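Home Café Talk > Small set-ups > Drinks corner on a desk, mat or no mat?

14 replies · 3 shares

We use cookies to remember your settings. Accept / Manage

Nadasside
I rent a room with one wooden table and I want to make a tea and coffee corner at the back of it, against the wall. The kettle would stay there always, with a lamp beside. My question is if I should put a big mat on the wood. The colour of the table is light and I am afraid of rings from the cups. Budget is 95 dollars for everything.

Reisinger
Get the mat, mate. I had none and my table has three white rings now.

Orkitz
I don't agree. A big mat holds the crumbs and you must lift everything to clean under it. Two coasters do the same job and cost less.

Reisinger
Coasters are never where the cup is. With a mat you put the cup down anywhere.

Nesari
I am with Reisinger, but choose a dark grey one, coffee marks show less. Keep the kettle on its base behind the mat, near the power point, and the tissues next to it. 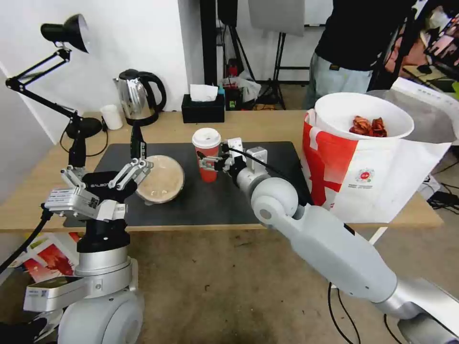
Nadasside
How often should I wash a mat like this?

Nesari
Once a week with warm water and a little dish soap, then let it dry flat. If you spill milk, do it the same evening, otherwise it smells.

Orkitz
You see, more washing. I wipe my coasters in about 3 seconds. But it is a nice colour, I admit.

Nadasside
Thank you all. I will try the mat first, and if the crumbs make me crazy I'll buy coasters.

Related threads
Descaling a kettle with vinegar, how much?
Desk lamp cord always in the way
Rings on pale timber, can they be removed?
Coffee corner for under 200 dollars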